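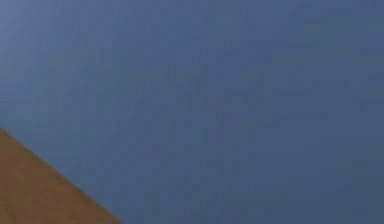 Malathi Joseph told us that people in Leltport will put up with a cold hallway for years but will repaint it within a month of moving in. We heard much the same in other interviews, and it became the starting point for this section, which deals with why tenants repaint, when they do it, and what they say about it afterwards.

Search this journal
Advanced search

4. Repainting and the rented home

4.1 Background

Studies of rented housing have mostly looked at rent, repairs and security of tenure. Decoration tends to be treated as a minor matter, covered in a line or two under "alterations". The tenancy agreements we read follow the same habit. Most allow repainting with written consent and require the walls to be put back to a neutral colour at the end of the tenancy. What counts as neutral is rarely set out. One Stavarness agreement names "magnolia or similar". Another says only that the colour should be "acceptable to an incoming tenant", which gives the outgoing tenant very little to go on.

We treat repainting as part of how people settle in a home. It costs less than new flooring or furniture, can be done by one adult over a few evenings, and can be undone. It also carries a risk to the deposit, and that risk is taken into account by tenants in different ways.

4.2 Sources

The material comes from 2 sets of records. The first is a postal survey returned by 164 households, split between Leltport and the Hegyi estate in Stavarness. The second is the estate's own file of 1174 requests for consent, which goes back to the opening of the Hegyi blocks. The Leltport landlords keep no such file, so the comparison between the two towns rests on the survey alone. We also held longer interviews with seven of the households.

The consent file has gaps. Requests made by telephone were written up by whoever took the call, and the room is often left out. Where a request gave a trade colour name and no plain one, we looked the name up in old Fonitz paint cards. Fonitz changed several names over the years without changing the colour, and we have grouped these together.

4.3 Blue and the problem of consent

Requests for blue caused the most disagreement. Officers at Hegyi were content to approve creams and pale greens without a visit, but blue was often held over until someone had seen a sample. The notes give various grounds: that it would make a narrow hall look darker, that it would take too many coats to cover, or that it was "a bedroom colour". The last of these appears in several hands, and seems to have been passed from one officer to the next.

Tenants saw it differently. A greyish blue was described in interview as clean, restful and good at hiding marks. Several had picked it for the wall next to a door, where scuffs and fingermarks show first. Trim was usually left alone, either to save work or in the belief that woodwork was not covered by the consent.

Figure 3. Computer-rendered view of a greyish medium blue wall beside doorway trim. 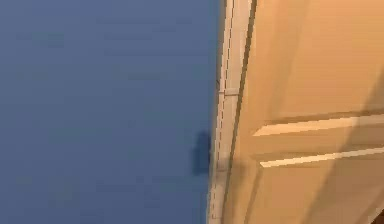 Refusals were uncommon, but delay had much the same effect. A tenant who had taken leave to decorate could not easily move it, and some went ahead without an answer. In the interviews this was spoken of openly and with little sense of having broken a rule. One household had painted first and sent in the form afterwards, and the form was approved with no visit made.

Timing mattered in another way. Requests at Hegyi rose in March, when the estate sent out its yearly letter on repairs. The letter said nothing about paint. Tenants told us that it reminded them the office existed, and they wrote in about whatever had been on their minds over the winter. Leltport has no such letter, and survey replies from there show no clear season.

4.4 Handing back

The duty to return walls to neutral was the part of the agreement tenants knew best. Even so, the survey suggests it was often waived in practice. Where the next tenant had already viewed the home and liked the colour, the officer might leave it as it was and make a note on the file. Such arrangements depended on the officer, and they could not be counted on. Interviewees who expected to move soon chose paler shades for this reason, or kept to a single wall.

The following section takes up the cost of covering dark shades, using the Fonitz coverage tables and the estate's invoices for empty homes.

Filed under: Housing studies | Renting | Interiors and decoration

Related articles
Deposits and disputes in Leltport's private lets
Paint names and paint cards: a short history of trade colour
The Hegyi blocks: records of a housing office
Who pays for the hallway? Shared spaces in Stavarness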